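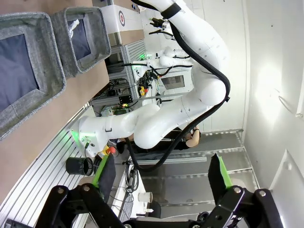 We need more hands at Kilham! I'm Roxana, I run the arm room at Clirex, and I'm looking for people to come and teach our robots how to tidy up. It's paid, it's part-time, and you don't need to know the first thing about robots (I was a florist before this).

The job goes like so. You sit with one of the arms and guide it through a small household task – picking a cloth out of a bin, say, or putting a cup back where it lives – and the system records the whole go from start to finish. Then you reset everything and do it again, a bit differently. Each recorded go is an example, and the learning software gets better the more of them it has. We've got 1,013 good ones for the bin tasks so far and I'd love plenty more before we move on to cupboards.

Is it repetitive? Yes, very. Some people find it soothing and some are climbing the walls by lunch, so please think about which you are. I put the radio on. Fumbled goes are fine too, we keep those and label them, so don't fret if you drop things.

Shifts are 3 hours, mornings or afternoons, and you can do up to 30 hours a month. You'll get a paid training session first with Segundo Quispe, who'll show you the controls and the red stop buttons, and he's very patient. Left-handers especially welcome, as nearly all our examples so far come from right-handed people and I think it shows.

You'll need to be 18 or over, all right with sitting for a while, and happy to tie long hair back and leave dangly jewellery at home. Your hand movements get recorded along with the arm's, and there's a consent form about that which I'll send before you come in.

We're starting the new group in August 2022 and there's a second one planned for March, if you'd sooner wait. The Bronditville bus stops right outside.

To apply, just send me a few lines about yourself and which shifts would suit, marked "arm room", through the contact form on the Clirex site. No CV needed – I won't read it!

Roxana Zapata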